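Ticket 161 : Cellule Carré, la pince s'ouvre mais le bras ne descend plus sur le pichet
Statut : en attente de retour
Priorité : normale
Ouvert le 12/15/20
Demandeur : User
Suivi : support Todby

Description du problème

Depuis le passage à la nouvelle configuration livrée par Welov, le cycle de prise du pichet s'arrête en simulation avant la descente. Le bras rejoint son point d'approche, la pince s'ouvre, puis plus rien. Au bout de 45 secondes, dépassement de délai et retour à l'état initial. Aucun message d'erreur exploitable, juste « cible non atteinte ».

On me dit que la mise à jour « améliore la robustesse de la planification ». Je veux bien, mais l'ancienne configuration prenait le pichet et celle-ci ne le prend pas.

Ce qui a déjà été essayé

Redémarrage complet du simulateur et du contrôleur. Aucun effet.
Rechargement du modèle de pince. Aucun effet.
Délai porté au maximum autorisé par l'interface. Le cycle échoue plus tard, voilà tout.

Réponse du support Todby

Bonjour, merci pour votre message. Ce comportement est généralement lié à un étalonnage incomplet de la pince. Merci de relancer l'assistant d'étalonnage et de nous confirmer le résultat.

Réponse de User

Assistant relancé deux fois. Tous les voyants sont verts, l'échec est le même. Je doute fort que la pince soit en cause : les doigts s'écartent normalement et la commande d'ouverture est acquittée dans le journal. Avant de refaire un troisième étalonnage, j'aimerais qu'on regarde la pose de l'objet.

Le fichier de tâche contient une seule stratégie de prise, par le haut, calculée pour un pichet debout. Or au moment de l'arrêt le pichet est couché sur la table avant, ouverture vers la droite, et la pince attend bien plus haut, doigts ouverts, du côté de la table arrière.

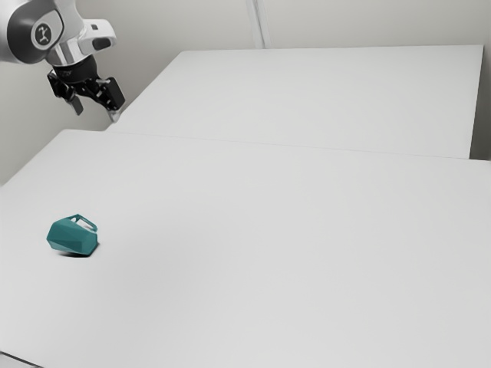

Relevé des essais

Essai A. Configuration Welov, pose de départ aléatoire : 13 cycles lancés, 12 échecs. Le seul cycle réussi est parti avec le pichet debout.
Essai B. Configuration Welov, pichet forcé debout au départ : la descente se fait, la prise aussi.
Essai C. Configuration Welov, pichet forcé couché : arrêt au point d'approche à chaque fois.
Essai D. Ancienne configuration, pichet couché : la prise passe par l'anse, sans intervention.

Je ne prétends pas que quatre essais prouvent quoi que ce soit, mais l'étalonnage n'a pas bougé entre B et C.

Réponse du support Todby

Nous avons bien reçu vos relevés. La stratégie de prise latérale est normalement incluse dans la configuration. Pouvez-vous vérifier que l'option « prises alternatives » est cochée dans l'onglet Tâche ?

Réponse de User

Elle est cochée. Elle l'était déjà. Par contre, en ouvrant le fichier à la main, la liste des prises alternatives est vide. L'interface affiche donc une option active qui ne renvoie à rien, et le planificateur n'émet aucun avertissement.

Contournement appliqué

1. Sauvegarder le fichier de tâche livré par Welov.
2. Recopier dans le nouveau fichier le bloc de prises latérales de l'ancienne configuration.
3. Vérifier que le repère de l'objet est exprimé par rapport à la table avant. Dans l'ancien fichier, il l'était par rapport à la base du bras.
4. Recharger la tâche sans passer par l'assistant, qui réécrit la liste à vide.
5. Relancer avec le pichet couché, vitesse réduite.

Avec ce montage, la descente repart. La prise par l'anse reste hésitante quand celle-ci est tournée vers le fond, et je ne mettrais pas ça sur la cellule réelle en l'état.

Reste à traiter

Correction de la liste vide côté Welov. On m'annonce un correctif en décembre, sans numéro de version.
Message d'erreur explicite quand aucune prise n'est disponible pour la pose détectée.
Explication du succès de l'assistant d'étalonnage dans tous les cas, y compris avec un modèle de pince volontairement faux (testé, voyants verts).

Le ticket reste ouvert de mon côté. Merci de ne pas le clôturer automatiquement comme le précédent.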